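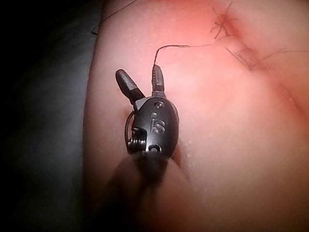

3.2 調査対象と手続き

本節では、俳優業以外の収入源をもつ舞台・映像俳優の就労実態を把握するために実施した質問紙調査および半構造化面接の手続きを述べる。対象地域は、中規模の劇場と撮影所が集積するBrovvilleとした。同市では単発契約による出演が主流であり、年間を通じて一つの所属先から報酬を得る俳優は少ない。Haldaneの先行調査は専属契約の俳優に対象を限定しており、本研究が扱う短期契約層はその枠外に置かれていた。

質問紙は、市内の制作会社および養成所の名簿に基づき500名に送付し、353名から有効回答を得た(有効回収率70.6%)。対象者の条件は、過去3年以内に報酬を伴う出演経験が一度以上あることとし、無報酬の出演のみの者、および演出・制作を主たる職務とする者は除外した。回収の締切は2022年8月31日(水)である。締切後に到着した回答は分析に含めていない。

質問項目は、(a)出演報酬の形態と支払時期、(b)副業の職種と週当たり労働時間、(c)副業を公表しているか否か、(d)公表または非公表の理由、(e)今後の就業意向の五領域からなる。(c)については「公表している」「関係者にのみ伝えている」「伝えていない」の三件法を用いた。予備調査では二件法を採用したが、共演者には話しているもののSNSや取材では触れないという回答者が判断に迷う例が複数みられたため、本調査で中間の選択肢を加えた。

面接は、質問紙の末尾で協力を申し出た者から7名を選定して行った。選定に際しては、年齢層、主たる活動媒体(舞台、映画、テレビドラマ)、副業の公表状況が偏らないよう配慮した。このうち1名は面接後に記録の使用を辞退したため、分析対象は6名である。面接は個別に行い、録音の許諾を得たうえで逐語録を作成した。発言の引用にあたっては、作品名、役名、所属先を伏せ、個人の特定につながる経歴を一部改変した。

3.3 分析の枠組み

分析では、Jabłońskaが提示した「可視的キャリア」の概念を援用する。同概念は、芸能従事者の職歴のうち、作品のクレジットや報道を通じて第三者が確認できる部分を指す。副業は通常この可視的部分に含まれないが、本人の発言や第三者の投稿によって表面化した場合、出演機会の減少や引退の兆候として受け取られることがある。本研究では、この受け取られ方を「失墜の解釈」と呼び、回答者自身がそれをどの程度予期しているかを公表行動の説明変数として扱う。

説明変数にはこのほか、活動年数、直近の出演からの経過月数、副業収入が総収入に占める割合を投入した。直近の出演からの経過月数は、回答者の記載と制作会社の公開資料とを照合して算出した。両者が一致しない場合は、公開資料の日付を優先した。ただし、放送や公開が撮影から大きく遅れる作品では公開日が就労の時期を反映しないため、撮影終了月が判明する場合にはこれを用いた。

逐語録のコーディングは、著者とGrabowskaがそれぞれ独立に行い、不一致の箇所は協議により確定した。初期コードは、収入の不規則性、職業的自己認識、家族扶養、視聴者からの反応の四系統に整理した。このうち家族扶養に関するコードは質問紙の項目に対応するものがなく、面接データからのみ得られた。国外に転居した俳優の語りでは、送金や家族の呼び寄せが副業継続の主な理由として挙げられる一方、母国の視聴者に対する説明の負担も併せて語られていた。

なお、Brovvilleでは4月に舞台公演が集中し、この時期の就労状況は他の月と大きく異なる。週当たり労働時間については、4月を除く月の平均値を記入するよう求めた。この処理により、繁忙期に副業を休止する者の労働時間が過大に見積もられる可能性がある。この点は第5節で改めて検討する。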